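Cookie boxes, round whatever

Quick one tonight, it's late and there's still flour on the keyboard.

So the cookie boxes. I do them every March for the people on our stairs and for my aunt over in Wellham, and every March I say I'll start early. Did not start early. Started at 4 in the afternoon with one tin of butter cookies and no paper cups in the house. Ran out to Carrillo for cups, white pleated ones, a sleeve of 101. Why 101? No idea. I like it though.

What goes in this year: chocolate sandwich cookies, the ones with the pattern stamped on top, plus the golden piped butter ones with the swirly ridges. Wanted to do a third kind, those pale round biscuits with the scalloped edge and the little dots, but they're wide. Wide and thin. They slide around in a cup and then they snap. Ate two while thinking about it.

Boxes are the orange ones with six compartments. Got them from Janis, 16 in a pack, lids included. Lids are a pain to get the first edge over but they stay on. I like a box with walls. Last year I used flat tins with tissue and by the time they got up to the fourth floor it was just crumbs and regret.

Order I've settled on after messing up a few:

Cups in first, all of them, before any cookie. Sounds obvious. I kept doing one cup one cookie and the cups stick together and you end up with three in one hole.

Chocolate next. They're heavier and they hold the cup down.

Butter ones last, by the edge, never by the swirl. The ridges come off on your fingers if you so much as look at them.

Keep everything loose on the strawberry tray and work from there. It's got a rim so nothing rolls of.
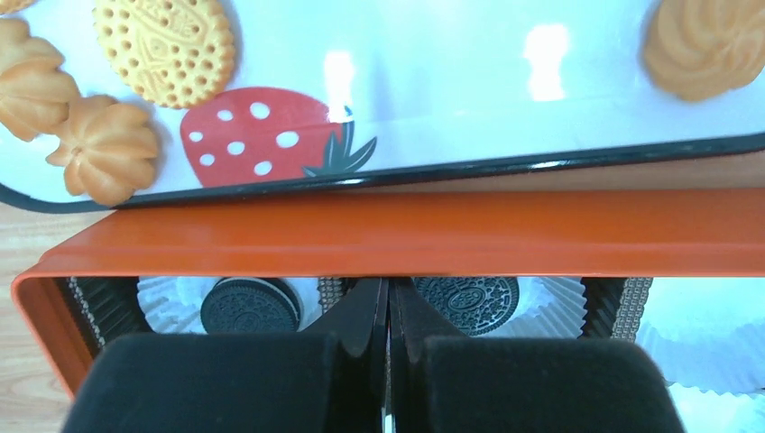
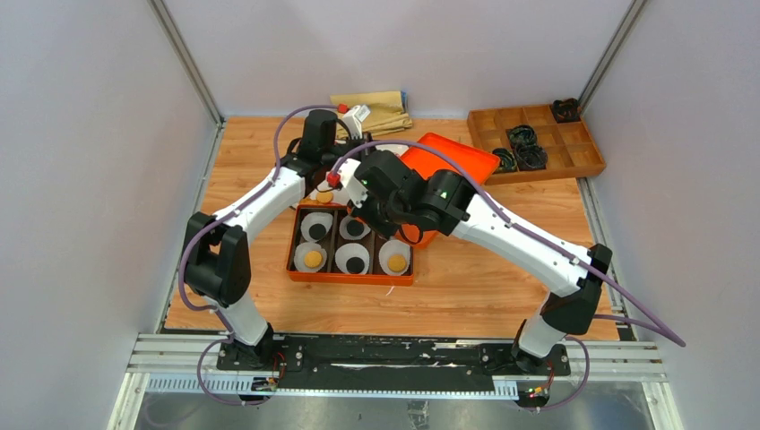
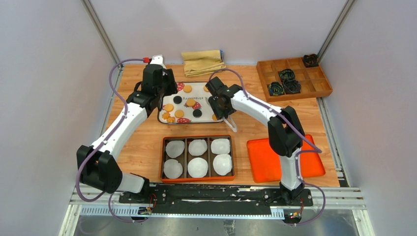
Things I'd change. More butter cookies, I always run short and then the last box is nearly all chocolate. Smaller biscuits for next time, Clakia has a mini version I think, need to check. And label the bags BEFORE filling them, because writing on a full paper bag is how you get a pen through a cookie. Ask me how I know.

Oh and somebody asked in the comments if you can pack these the day before. I do. Lid on, cool shelf, not the fridge. Chocolate ones go a bit dull in the fridge and the butter ones pick up whatever else is in there, mine was onion one year. Two days is fine. Three I wouldnt.

Recipe for the piped ones is still in the old post, same as ever, except I use a bit less sugar now. Will fix it when I get a minute. Bags tomorrow, then stairs.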